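12 March 2021
By Vlasta Kratochvíl

The top layer of a bed gets the hardest life of anything in a bedroom. It is sat on, has suitcases opened on it and clean washing dropped on it, and in a good many homes it has a dog on it from breakfast onwards. Most of us wash it less often than the sheets underneath, mainly because it is big and takes a long time to dry.

I have been asking people what they put on top and how they look after it. The question came up when my own quilted cover, bought in a hurry before a visit from my in-laws, finally split along one side after its third trip through the machine. I wanted something I could wash at home and hang over two lines in the yard.

Hala Tarawneh ran the linen room of a small hotel in Skernis for 11 years and now sells bedding from a shop in the same town. Her advice was to stop looking for one cover that does everything. She makes a bed in three layers above the bottom sheet. First comes the duvet or top sheet, folded back at the pillow end. Then a band of plain colour goes across the middle, beige or grey or whatever suits the walls. Last is a white cotton throw with some texture to it, laid over the lower part of the bed and left to hang a little at the foot.

"The throw is the bit that gets used," she said. "You sit on it to put your socks on. So that is the bit you want to be able to lift off and wash."
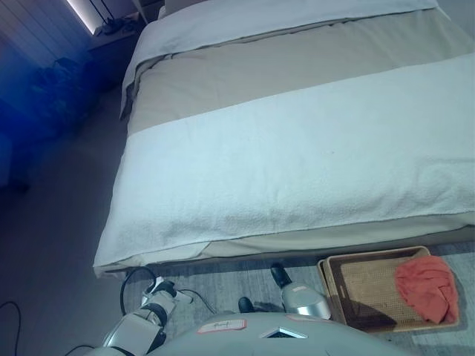 White towelling over the foot of the bed, with a beige band above it and a woven tray on the rug.

Textured cotton has other things going for it. It doesn't need ironing, and a few wrinkles look all right on it where they would look careless on a flat sheet. It also stays where it is put. I tried a satin runner for a fortnight and found it on the floor most mornings. A towelling throw has enough grip to stay put, and it holds down whatever is under it.

The drawback is weight. A double-size throw in thick terry is heavy when wet, and a small washing machine will struggle to spin it. Hala tells customers to fill the drum no more than two-thirds and to run a second spin. Fabric softener is best left out, as it coats the loops and they go flat. Drying outside on a breezy day keeps the cloth soft, and if it comes off the line stiff, a good shake at both ends helps. In July mine was dry by lunch. In winter I hang it over the banister and it takes until the next evening.

White puts people off, and I understand why. Stelios Xenos has two small children and a white cover on his own bed in Clelon, and he was quite firm that it had been the right choice. A dark blue one he had before showed every bit of fluff and faded in stripes where the sun came through the blind. The white one goes in at 60 degrees with the towels and comes out looking much the same each time. He keeps anything with strong dye well away from it in the wash, and he told me about a red tea towel that turned a whole load of pillowcases pink.

Bright cloths are worth a word here. A coloured cloth looks well against white bedding, and plenty of people keep one in the bedroom for dusting or as a napkin for breakfast on a tray. Coral, orange and red dyes are the ones most likely to run in the first few washes. Before you let a new one near a pale cover, wet a corner and press it hard on a piece of kitchen paper. If colour comes off on the paper, wash it separately and test again. And don't leave a damp one lying on the bed, new or old.

Then there is the question of where all the small things go. Ourania Ververidis, who lets out two rooms above her bakery, puts a shallow tray in each of them. Guests use it for phones, keys, a folded cloth, the book they are halfway through. When she strips the bed, everything on it goes into the tray first, and the tray goes on the floor at the foot, out of the way of the sheets. Nothing gets bundled up with the laundry. Before she had the trays she lost a pair of her own glasses that way, and found them in the filter.

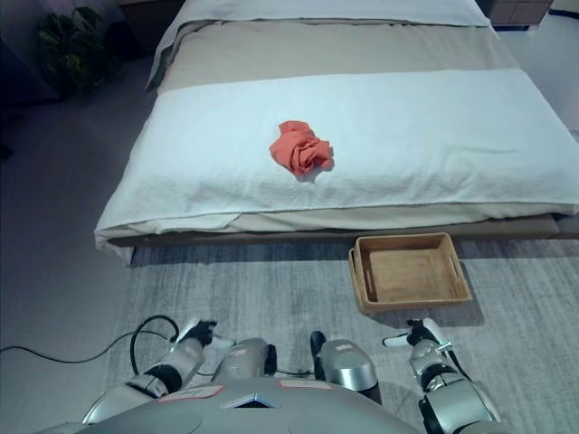
Do I need to take everything off the bed to straighten the top cover?
Only the loose things that sit on it. Clear those to one side, stand at the foot, take the near edge in both hands and give the cover one firm shake towards the pillows, then let it settle and pull the two corners level.

A tray with raised sides is better than a flat one for this job, and handles make it easier to lift when your other arm is full of washing. Check the underside for rough spots before you stand it on a rug. A strip of felt along the bottom stops it catching.

Rugs under the bed need some thought too. A low pile is easier to clean, and a mottled grey hides the lint that falls every time a cotton throw is shaken. Štefánia Murín, who fits floors, suggests letting the rug come out well past the foot of the bed so that there is room to kneel on it when tucking in. She vacuums hers after changing the sheets and never before.

As for my own bed, I ended up with a cream band I cut from an old tablecloth and hemmed by hand, and a white throw from Hala's shop that cost me more than I had planned. It has been through the wash some 30 times. One corner has a pulled loop, which I snipped off level with nail scissors as she told me to, and it hasn't run any further. The old quilted cover is in the boot of the car, under the spare wheel and the muddy boots.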